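I moved to Weltholm in November, and I want to write a little about learning to live with a small desk. Short thread.

1/ My old apartment in Jendel had a room only for work. Now I have one corner next to the kitchen. For 4 weeks I complained to everybody who called me.

2/ First I bought organizers. Boxes, trays, a stand for pens. After one Saturday of arranging them I had less space than before. I gave most of them to my neighbor.

3/ Then I made one rule: in the evening, everything goes off the surface. Also the charger. Also the letters I am afraid to open.

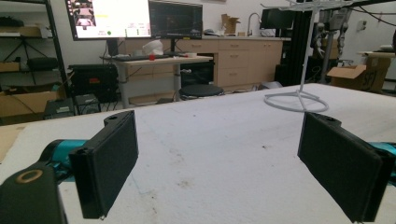

White table, gray smudges and all.

4/ The marks on a white top bothered me very much in the beginning. I tried baking soda and a soft cloth. Some marks left, some stayed, and I made peace with these.

5/ Paper is the difficult part. I had a folder with bills from 7 years. I scanned them during two rainy evenings, 2973 pages, and my back still remembers it.

6/ I start at 8 now, with tea and one notebook. If you also work in a corner, please tell me where you keep your printer. Mine is living in the wardrobe.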